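Moved the shop's stock and shipping setup over to Gretgate last month. Writing down what I ran into, in case anyone else is about to do the same. Small store, mostly craft supplies and a few kits. Long thread.

First thing: the product export. Our old cart gave us a spreadsheet with 1,668 rows. That is far more than the number of products we sell, because every size and color gets its own row, and the parent product gets a row too.

Gretgate wants the parent row before its variations. The old export sorts by date added. If a variation comes in first, Gretgate makes it a standalone product and you end up with a listing called "Blue, Large" and nothing else.

Fix: sort by parent SKU, then by type, before you upload. Takes a minute in any spreadsheet program. I did not do this the first time and had to clear the catalog and start over. 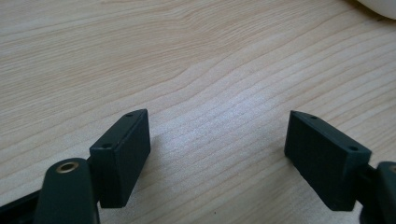
Second thing: the importer stops at 500 rows per file. It does not give an error. It reads the first 500, says "Import complete" with a green check mark, and ignores the rest. The limit is in the help pages, under "Performance."

So split the file. Don't split in the middle of a product family or you get the orphan problem again. I kept each file a bit under the limit and broke it where a new parent SKU started.

Third: shipping weights. The old cart stored ounces. Gretgate stores pounds and does not convert. For one afternoon a ball of yarn was listed at several pounds and the shipping quote came to more than the yarn. One customer wrote in to ask. Fair question.

You can change the store unit to ounces under Settings, Store, Units. Do it before the import. Changing it afterward only changes the label next to the number for new products. Existing ones keep whatever they had.

Fourth: low stock alerts. These are on by default with a threshold of 10. We have a lot of items where we never hold more than 10, so I woke up to an inbox full of warnings about things that were fine.

The threshold can be set per category, but only from the category edit screen. It isn't on the inventory screen where you would look for it. I set kits to 8 and turned the alerts off for one-off items.
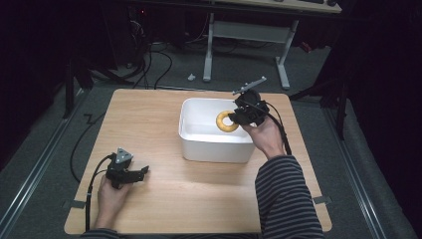

Page 2

Fifth: the Quan plugin. We use it to print packing slips and labels. It works with Gretgate, but the template fields have different names, so the old slips came out with blank lines where the customer note should be.

The field you want is order_note_customer. The one called order_note is the internal note. Check which one you have before you print a slip and put it in a box. Ours had "ask again about refund" on it. I caught it at the packing table.

Also, Quan keeps its own copy of the templates. If you edit one in Gretgate, nothing changes on the printed slip until you press Sync in the Quan panel. The button is at the very bottom, below the ads for their other plugins.

Sixth: tax on shipping. Our state taxes it in some cases. The old cart had a checkbox. Gretgate has a tax class for each shipping method and the default is "None." I only noticed when I ran the September orders through as a test and the totals came out lower than they should have.

Seventh: redirects. Product addresses changed from /shop/item to /products/item. Gretgate has a redirect tool, but it takes one at a time on the basic plan. We used the Brudside redirect add-on, which accepts a wildcard. One rule covered almost everything. The free version is enough for this.

Clear the cache after you add the rule. I spent a while sure that it was broken.

Support: I wrote to Gretgate twice. The first answer was a link to the page I had already read. The second was useful and told me about the category threshold. Both came within a day.

Would I move again? Yes. Stock counts now match the shelf and I no longer have to edit orders by hand when someone wants two things sent separately. The import is the hard part and you only do it once or, in my case, twice.

Still to do: gift cards. The old balances don't come across at all, so I'm re-entering them by hand from the Lerndale store list. If anyone has a way to bulk load those, please reply.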